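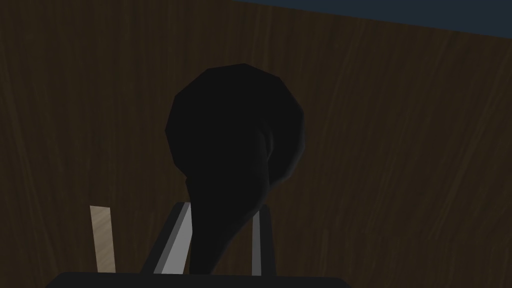
Why Does Wood Have Stripes?

Look at a table, a door or a wooden spoon in your home. If it is made from real wood, you can probably find lines on it. Some lines are straight. Some are wavy like water. Some go around and around and make a shape like an eye. These lines are called the grain of the wood. The tree made them while it was alive, and every line can tell you something about how the tree lived.

A tree is full of tiny straws

A tree has a big problem. Its water is in the ground and its leaves are up high, sometimes as high as a tall building. The tree has no heart to pump the water, as you have for your blood. So how does the water go up?

Inside the trunk there are many very thin tubes. You can think of them as drinking straws, but so thin that you need a microscope to see most of them. When the sun warms the leaves, water goes out of the leaves into the air. This pulls more water up from below, through the tubes, all the way from the roots. It is a little bit like when you drink juice with a straw, only here the leaves do the pulling.

The tubes go from the bottom of the tree to the top, so most of the lines you see on a long board go in the same direction. When you put your finger on a board and follow the lines, you follow the road of the water.

In some kinds of wood, for example oak, the tubes are wide enough that you can see them without a microscope. They look like small scratches or like little holes made with a needle. Go and check if there is something made of oak in your house!

One ring for one year

Under the bark of a tree there is a thin layer that is always busy when the weather is good. It makes new wood on its inside and new bark on its outside. This layer has a difficult name, cambium. You say it like this: KAM-bee-um.

In spring there is usually a lot of water and the tree grows fast. The wood it makes then is light in color and has big tubes. In late summer the tree grows more slowly and the wood becomes darker and harder. In December, in cold countries, the tree does not grow at all. It rests. When spring comes back, it starts again with a light part.

One light part and one dark part together make one ring. If you find a stump in the forest, you can count the dark rings from the middle to the bark, and then you know how old the tree was. A tree with 60 rings was probably as old as somebody's grandmother. A tree with 7 rings was as old as a child in first or second grade.

Some trees live much, much longer. There are trees that are more than 1000 years old, and a few are older than 2000 years. They were already growing when people in Rome wore togas.

Trees in places that are warm and wet the whole year often do not have clear rings. They have no winter, so they do not need to stop.

What can rings tell us?

A wide ring means that the tree had a good year, with enough rain and enough light. A narrow ring means that the year was hard. Maybe it was too dry, or too cold, or maybe insects ate many of the leaves.

Sometimes there is a black mark inside a ring. It can be a scar from a fire. The tree was burned on one side, but it did not die, and later it grew new wood over the scar.

Scientists who study rings do not need to cut the tree down. They use a thin tool, hollow like a straw, and take out a piece of wood not much thicker than a pencil lead. Then they can count the rings on this small piece.

Why do rings become stripes?

Now you may ask: if a tree has rings, why does my table have lines and not circles?

Try this. Imagine an onion. If you cut it across the middle, you see circles. If you cut it from top to bottom, you see curved lines. It is the same onion and the same layers. Only the cut is different.

With a tree it works in the same way. When the saw goes across the trunk, we see rings. When the saw goes along the trunk, from one end to the other, we see stripes. If the saw goes exactly through the middle of the trunk, the stripes are straight and close together. If it goes nearer to the side, the stripes become wide and make shapes like flames or mountains.

And what about the eyes?

The round dark spots are called knots. Each knot is a place where a branch began. The trunk became thicker every year and grew around the bottom part of the branch. When the trunk is cut into boards, the saw goes through this hidden part too, and it looks like an eye. The lines next to a knot bend to the side, as a river goes around a stone.

Why is some wood dark?

The outside part of the trunk, where the water goes up, is called sapwood. It is often light. The inside part is older and does not carry water anymore. This part is called heartwood. In many trees the heartwood is filled with special substances that protect it against insects and fungus, and these also give it color. Walnut can be as brown as chocolate. Cherry wood is a bit red, and it becomes darker when it stays in the light. Ebony can be almost black. People can also change the color of wood with oil or with stain.

Try it at home: catch the grain

You need:
a piece of thin white paper
a wax crayon without its paper cover
a piece of wood that is not too smooth

Put the paper on the wood and hold it with one hand. Ask someone to help you if the paper moves. Lay the crayon on its side and rub softly over the paper, always in the same direction. Slowly the lines of the wood will come out on your paper.

Do it again with another piece of wood and compare the two. Are the lines close together or far from each other? Is there a knot? You can write the name of the wood under your picture if you know it. Bark also works very well, and you can make the rubbing while the tree is standing. Please do not pull the bark off, because the tree needs it like you need your skin.

Difficult words

Grain: the lines and patterns in wood.
Cambium: the thin layer under the bark that makes new wood.
Sapwood: the younger wood that carries water.
Heartwood: the older wood in the middle of the trunk.
Knot: the place in the wood where a branch was.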